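一对手持夹爪的日常：访Henk Mertens

2022年11月2日

Henk Mertens在Bruvville管设备，手上最费时间的一件东西，是一对叫Irnine的手持夹爪。操作的人两手各握一只，在床边、桌边做家务动作，夹爪把开合量和姿态记录下来，再传到后面的处理程序里去。我们约在他的工作间，谈话中途他去现场换过一次左手的夹爪，回来接着讲。

他原先修缝纫机和包装线，后来才转到这一行。问他两种工作差别在哪里，他想了一会儿，说差别不大。“都是小电机、小轴承、弹簧，还有一堆螺丝。缝纫机有线头，这个有毛絮。我每天做的事情里面，清理占的时间最多，真正拆开修的时候很少。”

开工前的程序他写在一张纸上，贴在充电架旁边。顺序是先看电池，再看外壳，再看手指，最后才开机。他坚持这个顺序，来帮忙的人总想先按电源，他已经说过好多遍了。

“开机以后灯亮了，人就觉得没问题了，后面的检查就会马虎。灯亮只说明它通电，主板起来了，跟手指有没有装正没有关系。我遇到过灯是好的，记录也在走，可是右手的指节卡了一根线，合到一半就合不下去。操作的人手上有感觉，但是以为是布料厚。那一个上午的数据后来全部重做。”

外壳检查主要看接缝和螺丝。Mertens用的是一把短柄螺丝刀，每次只试不拧，感觉到松了才紧。塑料壳上的螺丝孔经不起反复用力，他接手之前有一只的背板就是这样滑牙的，后来只好整块换掉。

“我跟他们讲，螺丝刀放上去，轻轻带一下，不动就走。不要每天都加一点力。每天加一点，一个月以后孔就没了。”

手指部分他看得最仔细。做衣物类的动作时，纤维会一点点挤进指节之间的缝里，平时看不出来，张到最大再迎着光看，才能看到里面有一圈灰。他用软毛刷从指根往指尖刷，刷不出来的用镊子夹，不用压缩空气。

“压缩空气我试过。看上去干净，其实是吹到里面去了，编码器那一侧反而进了毛。拆开来清花了我一个下午。从那以后气枪就不放在这张工作台上了。”

指尖的接触垫由Achari供货，是消耗品。说明上建议按使用时间更换，Mertens改成按手感换。他会拿一块旧棉布，用夹爪捏住一个角，另一只手慢慢往外抽，抽的时候布应该先绷紧再滑。如果一拉就滑，就换垫子。左手和右手磨损的速度不一样，他不强求两边同时换。

“很多人喜欢成对换，觉得整齐。我不反对，只是浪费。操作的人如果习惯用左手去抓，右手去理，左边的垫子一定先坏。你看垫子就知道这个人怎么干活。”
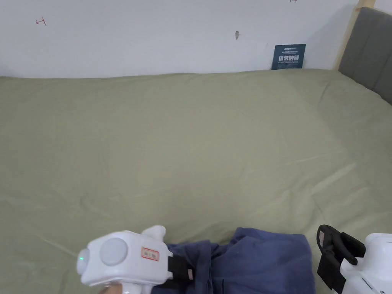

说到抓布料，他认为这一类工作对设备的要求比抓硬物高。抓杯子的时候，手指合到杯壁就停了，位置很明确。布料没有一个明确的停点，薄的地方几乎要完全合拢，叠了几层的地方又要留出空隙。开合量的零点如果偏了一点，抓杯子看不出来，抓一层薄布就会出现手指已经闭紧、记录里却还开着一条缝的情况。

“所以零点每天都要校。以前是每个星期校一次，抓硬东西够用了。十月份开始衣服和床品的任务多起来，处理数据的人来找我，说夹住的那一刻总是对不上。我把两只拿回来量，右边的零点跑了。从那天起改成每天开工前校。”

校零的做法不复杂。先把夹爪完全张开，等读数稳定，再慢慢合到底，保持住，让Drendell的程序记下这一点，然后中间夹一块量规，看读数跟量规的厚度是不是一致。最大张开量他要求到69毫米，达不到就先查手指根部有没有异物，不许直接在程序里改数。

“程序里有一个地方可以填补偿值，我把那一栏锁了。不是怕人乱来，是因为填了以后当天确实好用，过几天毛絮掉出来了，补偿还留在那里，反过来又错了。这种错最难找，机器是好的，人也是好的，只有那个数字不对。”

我问他，手持的设备和装在机械臂上的夹爪比，哪一种更难照顾。他说手持的这种难一些，原因在人手上。机械臂每次用力的方向差不多，磨损也有规律；人会换姿势，会累，累了以后手腕往下沉，夹爪的下壳就会碰到床面或者桌沿。碰得不重，但是次数多。他检查的时候会专门摸一遍底下的圆角，有没有新的毛边。毛边要磨掉，否则勾衣服。

“勾一次衣服，操作的人就会把动作放慢，绕着走。数据里就会出现一种奇怪的弧线，看的人以为是他的习惯，其实是壳上有一根刺。”

握把也归他管。握把里面的扳机要有一段空行程，太短了手一紧张就误合，太长了手指容易酸。他的办法是让当班的人自己握一握，张合几下，说出哪只不舒服，然后由他来调，调完再握。手小的人和手大的人不共用一套设定，换班就要重新来一遍。有人嫌麻烦，他不让步。

“酸了的人干不出稳定的动作。你花一点时间调扳机，后面省下来的时间多得多。这个账不用我算，谁连着干过一个下午都知道。”

发热是另一件需要盯的事。连续做细小的开合动作，电机一直在工作，壳体会慢慢热起来。他给自己定的线是外壳41度，到了就停下来换备用的那一只，等凉透再用。这条线是他自己试出来的，厂方资料里写得更宽。

“厂方写的是机器能承受多少，我写的是人愿意握多久。握把热了，手会出汗，出汗就会滑，滑了就会握得更紧。温度计很便宜，我在充电架上挂了一支，休息的时候顺手量一下。”

换下来的夹爪不能马上放上充电架，要先在台面上放着。他说电池热的时候充电，用起来看不出什么，过几个月续航就短一截。两块电池都标了日期，轮着用，哪块用得多就先退到备用。
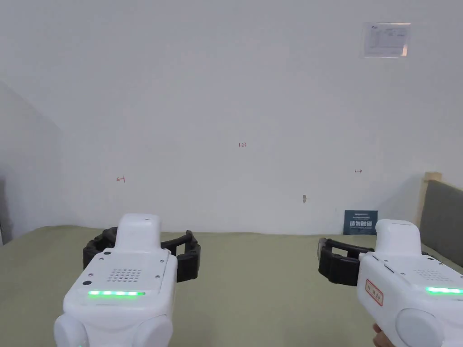 他最不放心的是两只夹爪之间的同步。单独一只的毛病容易发现，两只放在一起，各自都正常，时间却差了一点，叠衣服的时候左手已经抓住，右手的记录还停在前一个位置。处理的人看到的就是一件衣服自己往旁边跑。

每次开机后，他会让操作的人举起两只夹爪，悬在工作面上方，不碰任何东西，同时张合几次。Drendell那边会显示两条曲线，看起落是不是重合。重合了才开始干活，不重合就两只一起关掉再开，不允许只重启其中一只。

“只重启一只，它会去追另一只的时间，有时候追得上，有时候差一点。两只一起重来最干净。从关机到可以用，整个过程是9分钟，我掐过表。操作的人可以去喝口水。”

上个月有一回，重启以后还是不重合，他换了线，换了接收器，都没有用。后来发现问题出在接收器放的位置，有人为了腾地方把它挪到了金属柜子的后面。挪回来就好了。现在接收器的底座粘死在架子上，旁边写着不许移动。

“修东西的人都有这种故事。先怀疑贵的，再怀疑复杂的，最后是有人挪了一下。我现在的习惯是先问一句，昨天到今天，什么东西换过地方？问完再拿工具。”

这句话他也写进了交接单。交接单原来是一张很长的表，要打很多钩，他接手以后删掉了大半，留下三栏：动过什么，换过什么，哪里觉得不对。最后一栏他要求必须写，写“没有”也可以，但是要写。操作的人起初觉得“觉得不对”不算故障，不愿意填。有一次有人写了“左手合的时候声音发闷”，他拆开一看，减速箱里的润滑脂已经干了，再用下去齿轮要坏。从那以后大家填得认真了一些。

润滑是他不愿意交给别人的一步。脂加多了会甩到指节上，粘毛更快；加少了等于没加。他用牙签挑，涂在齿面上，手动转一圈，把挤出来的擦掉，再合壳。合壳之前要看排线有没有压在柱子下面，这个错误他自己犯过，通电以后灯带只亮了一半，吓了一跳，幸好线没有断。

每次拆过壳，他都要做一轮空载测试，让夹爪自己张合将近300次，人坐在旁边听。他不看屏幕，主要靠耳朵。前面一段声音会有点涩，脂匀开以后就平了，如果一直不平，就再拆。

“有人问能不能写个程序来听。可以写，我不拦着。不过现在坐在那里听的时候，我正好把交接单看完，也没有耽误事情。”

关于工作面，他的意见也不少。床面是软的，夹爪往下压会陷进去，操作的人要靠自己的手停住高度。他建议新来的人先在床上空做几遍靠近和离开的动作，手里不抓东西，找到离床单多近会刮到布面。床单也要拉平，大的褶子会顶到手指的下沿，夹的时候连床单一起夹起来。连着床单夹起来的那一段，他认为应该标出来，不要删，处理的人对此有别的看法，两边还没有谈拢。

“这个不归我定。我的部分是保证夹爪夹到了就记成夹到，没夹到就记成没夹到。至于夹到的是裤子还是床单，让他们去吵。”

备件方面，他手里常备的有接触垫、弹簧、排线和两种螺丝，整只的备用夹爪左右各有。电机不备，坏了送回去修。他对Achari新一批接触垫不太满意，边角比上一批硬，夹薄布的时候会留一道印子。他把边角用细砂纸磨圆了再装，同时把磨过的和没磨过的各寄了一份回去，还在等答复。

临走前我问他，如果别的地方也要用同样的设备，先准备什么。他说先准备一张干净的台子，光线要好，离充电架近，离做布料的地方远一点。然后是刷子和镊子，多买几把，总有人借走不还。再有就是留出时间，早上检查和校零都要算进排班里，不要指望在操作的人到了以后再挤。

谈到这里，现场有人来说右手那只的扳机又紧了。他把螺丝刀放进口袋，跟着过去了。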